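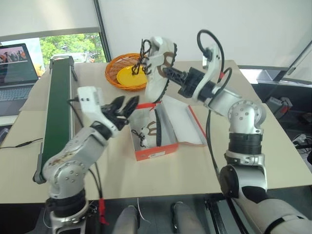 Tandesel Build FAQ

Tandesel is a two-armed tabletop robot that we put together at the Reden shared workshop, and it gets more mail than we ever expected! These are the questions that keep coming back. Last updated in February.

What is it supposed to do?

Pack and unpack things. Shoes are the current obsession: take a sneaker out of its box, put it back in, do the same with the other one, and one day close the lid. We picked shoes for the laces. A rigid block is easy to love, but a sneaker is soft in some spots and stiff in others, and the laces go wherever they please.

Why two arms? Wouldn't one be simpler?

Much simpler, and we ran with one arm for a long time. But so many ordinary jobs want a second hand — steadying a box, moving a lid out of the way, passing something across. Once both arms were running we had a whole new list of things to try, and we're still working through it.

Did you build the arms from scratch?

No. The arms came secondhand and already assembled. What we built is everything that turns them into one machine: the mounting, the wiring, the control software (we call it Wimix) and a great many small brackets. If you want to machine your own joints, we'd love to read about it, but it's a different project and a longer one.

What kind of grippers do you use?

Two-finger ones, black, one on each arm. We tried softer fingertips and liked them for fruit, but they dragged on shoe uppers. For sneakers we grab near the opening and close slowly. Squeezing harder is almost never the fix.

How do you deal with the cables?

Leave slack at the wrist! Our first routing was beautifully tidy and pulled a connector out the first time the wrist turned all the way over. Now each cable gets a generous loop, even though it looks messier. Before any new program, we move the arm by hand through its full range with the power off and watch where the loop goes.

What's the conveyor belt for?

That's Mancuso, our side project on the left of the table. The plan is for it to bring items in so that a person doesn't have to set up each try. It's narrow, so a shoebox is out of the question, but single items are fine. Mancuso runs from its own switch for now. Getting Wimix to start and stop it is next on the list.

How fast does it work?

Slowly, and we like it that way. We run at 15 percent of full speed whenever anyone is trying something new. You can see a mistake coming and you have time to stop it.

How many practice runs does a new task need?

For the shoe task we recorded 200 runs by guiding the arms ourselves, then threw out the sloppy ones and recorded more, and ended up with 252 that we keep. Other people will get by with fewer. Our best advice is to change the setup a little between runs: turn the box, shift it toward one arm, swap the left and right shoes. Our early runs all had the box in exactly the same place, and the robot learned that place very well and nothing else.

Does it tie laces?

No, and please stop asking (please don't stop asking, we want this too).

Can I try this at home?

The software side, yes, and a small hobby arm is a great way to start. For anything with real reach you need a heavy table, space all around it, and a stop button within reach of whoever is running it. Keep hands, hair and sleeves off the table while the arms are powered.

Can I come and see it?

Yes! Members can drop in on any open evening after 7 p.m. Guests are welcome with a member. Bring a pair of shoes if you like — clean ones, please, and high-tops are especially welcome, as we haven't had any luck with those yet.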